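Nallar Garment Care – Frequently Asked Questions
Last updated October 30, 2025

Orders and collection

What does the service cover?
Washing, drying, pressing and minor repair of household clothing and bed linen. Leather, suede, fur and anything with a fitted electrical part are not accepted.

How do I book a collection?
Through the account page or by telephone. Bookings made before noon are collected the next working day. The Mirnum depot handles all addresses north of the river; the Namboodiri depot handles the rest. The depot is assigned by postcode and cannot be changed at checkout.

Is there a minimum order?
Yes, 5 items. A pair of socks counts as one item. A duvet cover and its pillowcases count separately.

How long does an order take?
Standard orders are returned within 6 working days. Repairs add 2 working days. Orders booked in the last week of November may take longer, as the Nallinau pressing plant closes for its yearly boiler inspection.

Washing

At what temperature are clothes washed?
At 30 degrees unless the care label allows more and you have asked for it on the order form. Bed linen is washed at 60 where the label permits.

Do you mix my clothes with those of other customers?
No. Each order is washed in its own load or in a closed mesh bag.

What if the care label is missing?
The item is treated as delicate: cool wash, low spin, dried flat. To have it treated otherwise, write the instruction in the notes field. Damage resulting from such an instruction is not covered.

Which detergent is used?
A liquid detergent without dye or perfume. Softener is left out by default and can be added per order – it is never used on towels or sportswear.

Drying and finishing

Are all items tumble dried?
Only those marked as suitable. Wool, silk, viscose and elastic fabrics are air dried on racks or hangers.

Why do some items come back on hangers and others folded?
Shirts, dresses and jackets are returned on hangers. Knitwear is always folded, as its own weight would stretch it at the shoulders. Other items follow the preference set in your account.

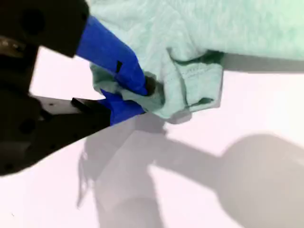 Claims and payment

How do I report a missing or damaged item?
Use the claims form within 5 days of delivery and quote the number on the order slip. Keep the slip and any tag still fixed to the item.

When is my card charged?
After the items have been counted at the depot. If the count differs from your booking, a corrected total is sent first and you have 2 hours to query it.

Can I cancel?
Free of charge until the driver has collected. After that the collection fee applies.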